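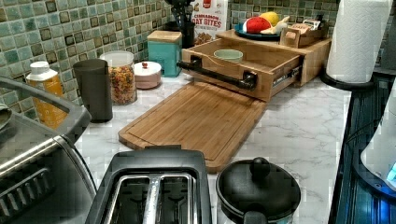
De: lista Bancada & Panela
Assunto: Re: Re: aparelhos em cima da bancada, quem guarda e quem deixa?

Oi, pessoal!

Demorei para responder porque quis mexer na cozinha antes de dar palpite. Vou colar o trecho da mensagem que puxou o assunto, já que muita gente entrou na lista depois:

> Mudei em março para um apartamento com uma cozinha comprida e pouco armário.
> Tenho forninho, torradeira e panela elétrica e uso os três quase todo dia.
> Minha irmã diz que tudo tem que ficar guardado e que bancada boa é bancada
> lisa. Eu acho um saco tirar e guardar peso toda hora. E as frutas, onde vocês
> põem? As minhas acabam sempre atrás de alguma coisa e estragam.
> Alguém conseguiu um meio-termo?

Meio-termo eu tenho, sim! Aqui em casa o que é elétrico e de uso diário fica fora, e pronto. Forninho de inox numa ponta, depois a torradeira preta de duas fatias, depois a panela preta de tampa abaulada. Já tentei guardar a torradeira no armário de baixo e durou 9 dias, porque de manhã eu não tenho paciência nenhuma para agachar.

O que resolveu para mim foi deixar um pedaço do mármore livre de verdade (bom, mármore não sei, é branco com veio cinza e eu chamo de mármore). Correspondência, chave, sacola de mercado, nada disso pode parar ali. É onde eu abro massa e monto prato, e quando esse pedaço enche eu paro tudo e arrumo.

Sobre as frutas: prateleirinha elevada! Comprei o conjunto de bambu da Candix, aquele que tem uma gaveta embaixo com puxador de cano preto, meio industrial, e a prateleira em cima. As frutas ficam no alto, num prato azul-escuro, bem na altura do olho, e a gente come muito mais. Antes eu usava uma fruteira funda e a banana ia sempre para o fundo. Prato raso obriga a comprar menos, o que no meu caso foi ótimo. Do lado do prato fica uma caixinha de madeira com os pacotinhos de lanche, e as crianças se servem sozinhas (demais até, mas isso é outra conversa).

Na gaveta vão as tigelas pequenas, tipo a verdinha que eu uso para sal e alho picado. Só um aviso: meçam a profundidade com a gaveta ABERTA. Eu medi fechada e agora ela disputa espaço com a tábua de corte. Vivo enfiando a ponta da tábua por baixo. A tábua também é de bambu, com aquela canaleta em volta para o caldo, e combina tanto que parece que planejei!

O conjunto me custou 201 reais, fora o frete. A Ploltetti tem um parecido por uns 100 a menos, só que sem trilho de metal, e a gaveta emperra quando pega umidade. Uma colega de trabalho comprou e devolveu.

Ah, e quem perguntou das pastilhas: as minhas são miúdas, misturando verde-água, petróleo e verde-oliva escuro, com rejunte mais claro. Passo escova de dente velha com bicarbonato de vez em quando e está bom. Alguém já usou o limpador da Mangundap em rejunte? Tenho medo de manchar.

Beijos e me contem como ficou a cozinha comprida!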